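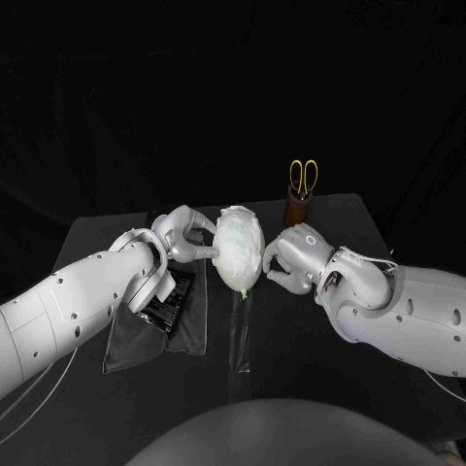

Why do labels from the Flomero queue print half blank after the update?
The new driver sets the page size back to A4, so only the part of the label that falls inside the top corner gets sent. Set it back to the label size in the queue defaults and restart the spooler.

Longer version below, as this took most of an afternoon.

Ticket: label printing, Arkmont packing office
Raised by: Tayla Hapeta
Picked up by: Ruby-Lee Hinds
Status: closed, see last note

Tayla, 9.10am
Labels coming out with the address missing. Top line and half the barcode then nothing. Both printers the same. Was fine last night. We've got 400 to get out before the Treloar van comes so bit urgent pls

Ruby-Lee, 9.25am
Looking. Did anyone change the roll? And is it every label or only the Flastow orders?

Tayla, 9.31am
Every label. Same rolls as before. Test page from the button on the printer is fine.

Ruby-Lee, 9.50am
OK so the printer itself is fine, it's what we send it. PC in the office took an update overnight – driver version has gone up. Tried:
– power off both, back on. No change
– cleared the queue, 40 old jobs stuck in there. No change, but they needed to go anyway
– printed from Notepad. Half blank as well, so Flomero is off the hook

Ruby-Lee, 10.40am
Rolled the driver back. Worked for 2 labels then Windows put the new one back on by itself. Argh. Have paused driver updates on that machine for now.

Tayla, 10.55am
Can we use the desk printer and cut them up? People are standing about

Ruby-Lee, 10.58am
Yes for the small parcels. Turn scaling off or the barcode won't scan at the depot. Do 200 that way if you have to and leave the rest for me.

Ruby-Lee, 12.15pm
Found it. Changing the size in Printing Preferences only sticks for the person logged in. Flomero prints under its own account so it never sees it. Has to be done in Printer Properties, Advanced tab, Printing Defaults. That was on A4, both queues. Set to the label size, aplied, restarted the spooler. Three test labels all good, barcode scans.

Tayla, 12.30pm
Working on both now thank you!! First one after the restart came out blank, is that normal

Ruby-Lee, 12.34pm
Normal, it feeds one to find the gap. Bin it.

Ruby-Lee, 3.20pm
Notes for next time:
– check Printing Defaults before touching the driver
– the laptop in dispatch has the same queue, not updated yet, will go the same way when it is
– darkness also got reset, was too pale, put back to what it was in Febuary
– driver updates still paused on the office PC, need to decide whether to leave it like that

Closing. Reopen if the dispatch laptop starts doing it.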